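Informe de avance – Proyecto Belay
Línea de trabajo: servicio y embolsado de panadería
Destinatario: Fundación Bumari, área de seguimiento
Prepara: Catinca Toma
Lun 13 de julio

Resumen

El periodo se dedicó casi por completo al embolsado de piezas de panadería con pinzas, que era la tarea pendiente del informe anterior. La parte de mesa y materiales está cerrada. Queda abierta la parte de bolsas, donde hemos cambiado de proveedor, y sigue sin resolverse la limpieza entre turnos, que consume más tiempo del previsto en el plan.

El presupuesto de consumibles va según lo aprobado. A la fecha se han gastado 2,167 euros de los asignados a pan, bolsas y utensilios (en miles, es decir, 2,167 mil). No se solicita ampliación.

1. Materiales

El pan llega de Farau tres veces por semana. Trabajamos con panecillos azucarados y con rosquillas glaseadas. Los panecillos son la pieza más difícil de tratar: la cobertura se desprende con facilidad y, si se aprietan de más, pierden la forma. Las rosquillas aguantan mejor, aunque el glaseado se marca. Se pidió a Farau que las entregue en cajas de una sola capa y así lo hacen desde la segunda entrega.

Las pinzas son metálicas, con puntas de plástico. Se probaron también unas de acero sin puntas y se descartaron, porque rompían la corteza de los panecillos. Ecaterina Tănase propuso comprar un segundo juego del mismo modelo para poder lavar uno mientras se usa el otro; el gasto es pequeño y ya está hecho.

Las bolsas son de papel, con asa de cuerda. El primer lote, de Ritard, tenía el fondo estrecho y se vencía hacia un lado con las primeras piezas. El segundo lote es de otro formato y se sostiene mejor de pie. Se compraron 315 unidades, cantidad suficiente hasta septiembre.

2. Puesto de trabajo

La superficie es de color claro con un estampado de flores en rosa y verde. Se eligió entre las que ya había en el local y no supuso coste. La tabla de cortar, de plástico, hace de bandeja: en ella se dejan las piezas que van a la bolsa o las que se apartan. La bolsa se coloca a la izquierda de la tabla, abierta y en vertical, con el asa levantada.

Se intentó trabajar con la bolsa a la derecha durante unos días. El resultado fue peor y se volvió a la disposición anterior, que es la que figura en la ficha del puesto.

Las migas son el problema más visible. El azúcar de los panecillos se reparte por toda la mesa y parte queda pegada en el estampado, donde cuesta verla. En el plan se habían previsto cinco minutos de limpieza por turno y la media real es de unos 32. Se ha probado con cepillo y con paño húmedo. El cepillo deja restos finos; el paño los recoge, pero hay que esperar a que la superficie seque antes de volver a poner papel encima.

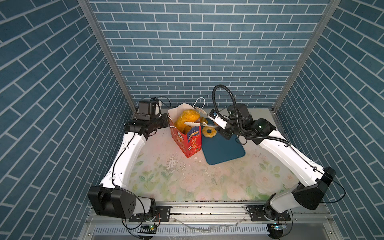

3. Procedimiento de embolsado

La ficha vigente es la versión 3. Los cambios respecto a la anterior son los siguientes:

Las piezas se toman por los lados y no por arriba.
Las pinzas se abren dentro de la bolsa, por debajo del borde cuando hay hueco suficiente.
La rosquilla se embolsa al final, sobre los panecillos.
No se sacude la bolsa para asentar el contenido.

El último punto generó dudas en el equipo – con la bolsa llena, los panecillos de arriba sobresalen y resulta tentador moverla –, pero al sacudirla se cae buena parte de la cobertura. Se mantiene la norma.

4. Incidencias

Una entrega de Farau llegó con las rosquillas pegadas entre sí y se devolvió. El proveedor la repuso al día siguiente sin cargo.

Se rompieron las asas de varias bolsas del primer lote. Ritard aceptó la reclamación y el abono está pendiente.

5. Próximos pasos

Cerrar el abono con Ritard.
Probar una cubierta lisa y lavable para la mesa, con el fin de reducir el tiempo de limpieza.
Incorporar una tercera pieza de panadería, todavía por elegir con Farau.
Entregar la ficha revisada en septiembre, junto con el detalle de gastos.

Para consultas sobre compras, dirigirse a Ecaterina Tănase.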